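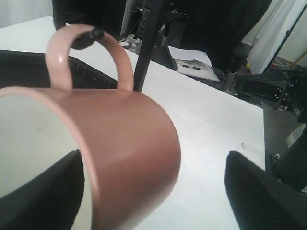 Pink mug, on its side, handle up.

Mug thread, because I've been clearing out the cupboard since January and this is the one I keep circling back to.

It's that dusty pink that goes with nothing else I own. Off-white inside, which shows every tea ring, and I drink a LOT of tea. Still my favorite!

Birsen Yazıcı sold it to me at the Drudport market (I went for onions). She had 61 mugs left by lunchtime and told me so twice. I picked this one for the handle – nice and thick, room for all my fingers even with gloves on. 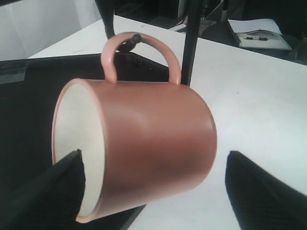 Same mug again. Look how the color goes reddish-brown toward the bottom.

The walls go straight up and down, so a spoon gets right into the corners. I had a curvy one before and the cocoa just sat in there forever.

Kieran Lenihan asked if it's good for soup. Kieran, no. It's a tea mug. Get a bowl.

Anyway, cupboard update – almost 80 things went in the donation box, mostly glasses and those skinny latte cups I was so sure I'd use. The pink one stays. It gets the front of the bottom shelf so I can grab it half asleep at 6 am.

Next up is the drawer with all the lids. If anyone has a system for lids that lasts longer than a week, please send it my way!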